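Folding on the Bed: Your Questions

You keep asking the same things under my laundry posts (I love it, keep going!), so I've put the answers on one page. Last updated 01/04/2021.

Why do you fold on the bed and not on a table?
Space, mostly. My table is 78 cm wide and usually has somebody's breakfast on it. I make the bed first, prop the pillows up at the back and spread the blanket flat, and then I've got a big soft surface where nothing slides off.

Doesn't a busy blanket make it hard to see what you're doing?
I thought it would, but no. I go by color. Orange and gray stripes on bright teal, for instance – you couldn't lose that if you tried.

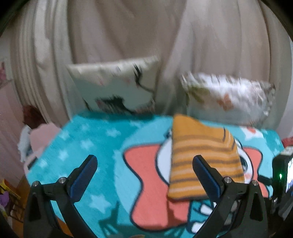 Catrin Harries wrote in to say she can't stand folding on anything plush, the fabric grabs and her edges go crooked, and she'd take a bare ironing board any day. Fair enough, Catrin! I smooth each piece outward with my palm before the first fold, and that gets me close enough.

Do you fold knits or hang them?
Fold, always. Hangers left me with pointy shoulders on a cardigan I really liked, and I'm still cross.

How do I get stripes to line up? 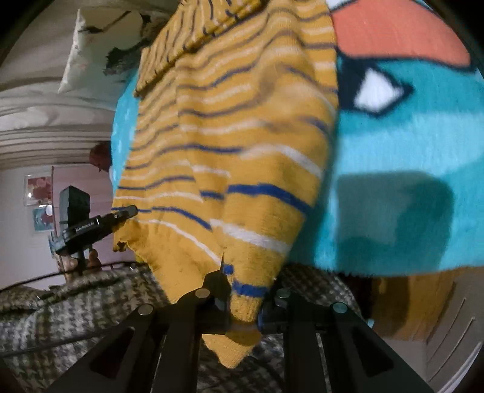 Knits stretch whichever way you pull them, so I don't chase a perfect match. I lay the thing down, pat out the lumps and pick one stripe to follow. With mustard yellow and navy, go for the widest band you can find, like that thick royal-blue one, because the thin lines wander all over the place once the fabric rumples. Then sleeves in, bottom up, done.

How many pieces do you do at once?
I stop at 4 and put them away before starting more. Big piles fall over and then I sulk.

Can I send in a question?
Yes please, the comment box is open.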